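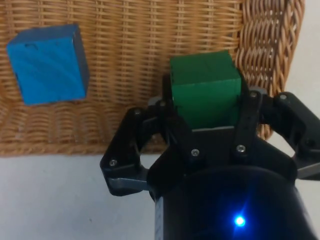 Section 4. Placing and Anchoring the Orkari Shelf Unit

Read this section through before you start. The unit must be fully assembled as described in Section 3, with all cam locks turned to the closed position. Do not load any shelf until step 16 is complete.

4.1 Choosing a location

The Orkari unit is 1190 mm wide and needs a flat section of wall at least that wide, with no baseboard heater, outlet cover or window trim behind the frame. Allow 93 mm of clear space on the hinge side if the optional Collby door is fitted. Without this space the door opens only partway and will strain the upper hinge.

The floor can be wood, tile, vinyl or low-pile carpet. On thick carpet, press down on each corner of the unit and check for movement. If the unit sinks at one corner, place a rigid board under the full length of the base before continuing.

CAUTION: Do not place the unit in front of a door that serves as an exit, or over a floor register.

4.2 Tools and parts

Pencil
Level, 600 mm or longer
Drill with 3 mm bit
Phillips screwdriver, No. 2
Stud finder
Hardware bag C (two wall brackets, four short screws, two long screws, four leveling feet)

The long screws in bag C are for wood studs only. For concrete, brick or hollow walls, buy anchors rated for the wall type. The anchors sold with the older Dikix frame are too short for this unit.

4.3 Leveling

1. With a second person, tilt the unit back slightly and hold it. Thread one leveling foot into each insert in the base until it stops, then back it out one full turn.
2. Lower the unit and slide it to within 50 mm of the wall.
3. Set the level on the middle shelf, left to right. Turn the front feet until the bubble is centered.
4. Turn the level front to back and repeat with the rear feet.
5. Recheck left to right. Adjusting the rear feet often shifts the first reading.
6. Push down on each top corner in turn. All four feet must stay in contact with the floor.

NOTE: No foot may extend more than 16 mm below the base. If more is needed, shim the floor.

4.4 Anchoring to the wall

WARNING: An unanchored unit can tip over and cause serious injury. Anchoring is required in every installation, including units placed in a corner.

7. Find two studs behind the unit and mark the center of each on the wall, just above the top panel.
8. Hold a wall bracket at each mark with the slotted side against the wall. Trace the slot.
9. Move the unit away from the wall.
10. Drill a pilot hole at the center of each traced slot. Check for wires and pipes first.
11. Fasten the brackets with the long screws. Leave each screw a half turn loose.
12. Slide the unit back until the top panel touches both brackets.
13. Drive two short screws through each bracket into the top panel. Do not use a power driver for this step; the panel strips easily.
14. Tighten the long screws.
15. Check level again and correct at the front feet only.
16. Pull forward on the top edge with moderate force. The unit should not move. If it does, remove the long screws and check that they reached solid wood.

4.5 Loading

Load the bottom shelf first and work upward. Keep heavy items on the two lowest shelves. Spread weight evenly across each shelf and do not let items hang over the front edge.

Poduval inserts may be used in the lower openings. Fit the insert runners before placing anything on the shelf above. Do not combine runners and a Collby door in the same opening.

CAUTION: Do not climb on the unit or use an open insert as a step.

4.6 Periodic checks

Check all bracket screws one month after installation, then every July. Check again after the unit is moved or the flooring is replaced. When moving the unit, unload it fully, remove the short screws, and leave the brackets on the wall until the unit is clear.

If a shelf bows, turn it over and reduce the load. A cracked shelf must be replaced. Order by part number 1000 (fixed shelf) from the list in Section 6.

Section 4 revised by Jayanthi Devadiga. Replaces all earlier anchoring instructions.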